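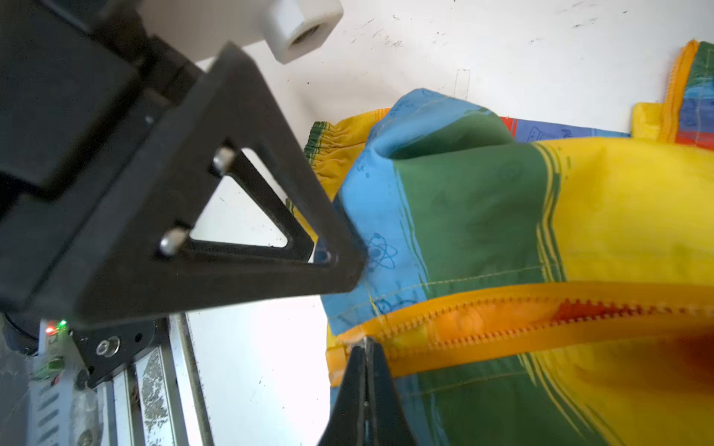 Gripper finger at the orange zipper, wrist camera view.

I spent an afternoon in September at the Sorncombe open day, mostly in front of one bench. The hall had the usual palletising cell and a conveyor demonstration, both competent and both familiar. The bench I stayed at was handling cloth, which I have tried and failed to automate at work more than once, so I took notes.

The set-up is called Lyimo and consists of two small arms on a shared front rail, each with a parallel-jaw gripper and its own camera. The task on the day was to take a crumpled garment, find an edge worth holding, and spread it flat. Jabari Temba was running the bench and answered questions between attempts, and occasionally during them.

The garment is a fair test piece. It is thin, slightly glossy and printed in blocks of strong colour with little science drawings on the blue parts, an atom among them. Colour helps the vision side, up to a point. A fold where blue meets green gives a strong boundary in the image, and so does a real seam, and telling one from the other is most of the problem. Temba said the zip is the feature they trust most: the tape is a different stiffness from the fabric next to it and it has a known direction. The elastic waistband is less use. It puckers, and the jaws tend to pick up two layers.

I asked about approach angle. The fingers come in low, one tip going under or against the edge while the other closes from above. Too steep and the tip pins the cloth to the table. Too shallow and it pushes a ripple ahead of itself. They settled on a limit after 400 recorded grasps, using a planner called Harnuline, which scores candidate points and passes the top 4 to the arms. The scoring takes 48 milliseconds. The motion is far slower, and deliberately so. 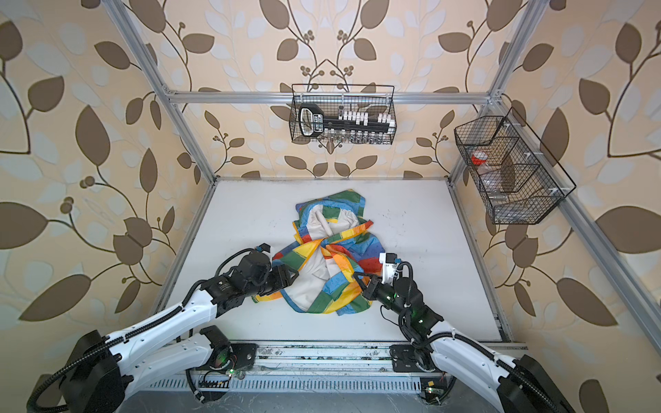 Two arms make the difference with this kind of work. With one, you can lift and drop, or drag, and dragging cloth mostly produces longer folds. With two you can hold one side while the other moves, then swap. The swap is where I saw most of the trouble. Twice the first hand let go before the second had closed, and the attempt had to start over.

Temba's figure was 100 consecutive trials on towels before they moved to garments, and he was careful to say that the towel result does not carry across. I appreciated that. He would not give me a number for garments.

My one criticism is force sensing. Contact is inferred from motor current, and at these loads I would expect friction in the joints to hide a good deal of it. Belus, at the next stand, had a fingertip sensor that might suit, though the price list was not on display and I did not get an answer by email either. I have asked again.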